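Hallway, week whatever

Quick one tonight because I have to be up early and my shoulder is stuffed.

So the hallway. Still bare. Anyone who's come to the house since August has walked through what looks like the inside of an old cardboard box and been very polite about it. The old paper is finally off. All of it, even the bit behind the meter box cupboard that I said I'd leave and then couldn't leave because once you know it's there you know it's there.

Under the top layer was another layer. Under that, paint, a sort of mint colour, gone chalky. Ran my hand down it and came away with a green palm. Sugar soaped it. Sugar soaped it again. The bucket water looked like pea soup both times and I tipped it on the gravel and now the gravel is a bit green too.

Steamer notes for those who asked. I hired the one from Stelivwood, the place out past the servo, and it was fine. Drips down your sleeve. Wear an old jumper and accept it. I had it for 2 days and really needed it for one, the second day was mostly me finding scraps above the architraves and swearing. Score the paper first but go easy, I pushed too hard near the bathroom door and put a whole row of little dots into the plaster, which I then had to fill. Every dot. With my finger in the end, the knife was making it worse.

Plaster is ok. Better than ok in the front half, the back half has that crack that comes and goes with the weather. Everyone on the street has the crack. Clay. You water the garden along that side over summer and hope. I've raked it out and taped it and filled it and I fully expect to see it again by Easter.

Then the arguing with myself about paint or paper.

Paint is sensible. I know paint is sensible. It's a hallway, bikes come through it, the dog leans on it, somebody will always carry a ladder down it sideways. You can touch up paint. I got as far as buying sample pots, three whites that are the same white, and painted squares of them and for a fortnight I walked past and felt nothing at all. One looked pink at night. Thats the full report.

But it's a long skinny hall with no window and I think it wants something on the walls. My nan's place had paper in the hall, brown and orange, horrible, and I can still draw you the pattern. Don't remember a single painted wall in that house.

So, paper. Then you go looking and there's four thousand of them and after an hour every one looks like a dentist. Rules I ended up with, having thrown out a lot of other rules:

Pale. No window, so pale.

Nothing with a tight stripe, because the walls aren't square and a stripe will tell everybody.

Big pattern, not small. Took me ages to come round to this. I'd assumed small hall, small pattern, and I taped up a sample of a tiny sprig thing and it buzzed. Made my eyes go funny walking towards the kitchen. A big loose one just sits there.

No birds. Personal.

Nothing that costs more than the floor did.

That last one knocked out most of the Szulc book, which is a shame, as I'd carried the Szulc book around the house for a week like a baby. There's one in there at $200 a roll. Two hundred! And the repeat is huge so you waste a third of it lining things up. I did the sum on the back of the electricity bill and put the book in the car so I'd take it back before I did anything silly.

The Tunar ones are more my speed. Paste the wall type, so no table and no soaking and no folding it up like a wet map. I've got a sample up now near the front door, stuck with masking tape, and it has survived the dog and a school bag. Colour in the morning is lovely. Colour at night under that bulb is a bit sad but everything's a bit sad under that bulb, next job is the bulb.

Ordering is where I'm stuck. Lead time, and they want you to buy the lot in one go so the batch matches, fair enough, but my measuring has never once been right. I've measured the hall three times and got three halls. The bloke at the Kundcombe hardware says add a roll and stop worrying. Add a roll. Easy for him.

Also have to size the walls first. Did not know this. There's a whole coat of something that goes on before the paste so the paper slides. I'd have just slapped it up. Postage on the size was more than the size, so I'm getting it in town when I take the book back.

Other jobs while the hall's empty, so I dont forget: skirting needs a sand and a coat BEFORE the paper, not after. Plug the old phone socket. Find the end of the doorbell wire, it goes into the wall and I have no idea where it gets out. Take a photo of the mint green bit for the previous owners' daughter, she asked.

Budget so far, since people get cross if I leave it out: $200 gone, and that's steamer hire, filler, sugar soap, tape, the useless sample pots, new scraper after I bent the first one opening a tin. No paper yet. Will report. 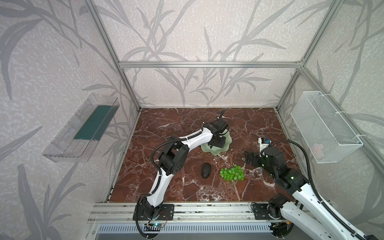 5 min read

Big soft grey leaves, sort of bamboo looking, on a mottled off-white. Keep coming back to that kind of thing. Overlapping leaves would hide a wonky join better than anything with an edge to it, and it's pale, and there's no birds.

Ordering by the end of the month or I'm painting it the pink white. Bed.

Recent posts
The crack is back
Sanding skirting boards, a complaint
What we paid for the floor
Lemon tree update (bad)
Kundcombe tip shop, what I went for and what I came home with
Bulbs, the light kind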